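Fustinach Trail Hut -- Annual Inspection, with comments
Date: 04/07/2026

Woodstove and flue: PASS. Draws beautifully! New door gasket since January.

Smoke alarms: PASS. All 3 sounded on test.
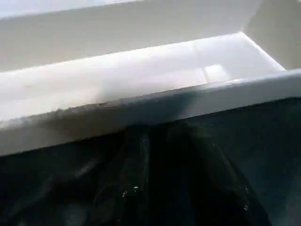 Bunk ladders: PASS WITH NOTE. Left ladder has one loose rung, tightened on the spot. Check again before the school groups.

Fire extinguisher: PASS. Gauge in the green, pin and seal intact. 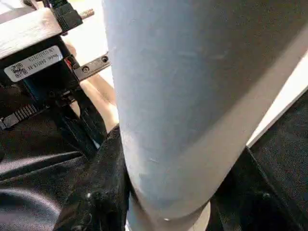
Porch railing: FAIL. Two posts move when you lean on them. Rope it off until the Stundport crew comes up. The new decking is lovely, though -- great grip underfoot.

Rainwater tank: PASS. Holds about 400 gallons, lid locked. Boil notice needs reprinting.

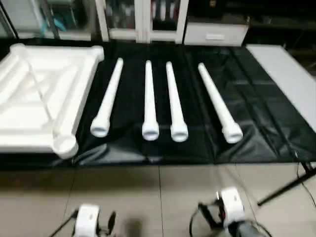 Shaikh asked whether the railing could wait until after the spring hikers. It can't, sorry, but the side door is fine to use.

First aid box: PASS WITH NOTE. Low on blister pads (a good sign, people are walking!).

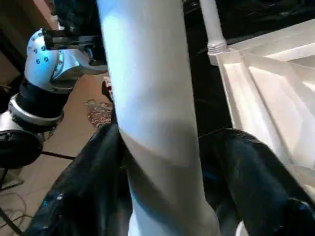

Can the hut stay open with one fail? Through the side door, yes, with the porch closed and a sign at the trailhead.

Outhouse: PASS. Vent screen clear, latch works.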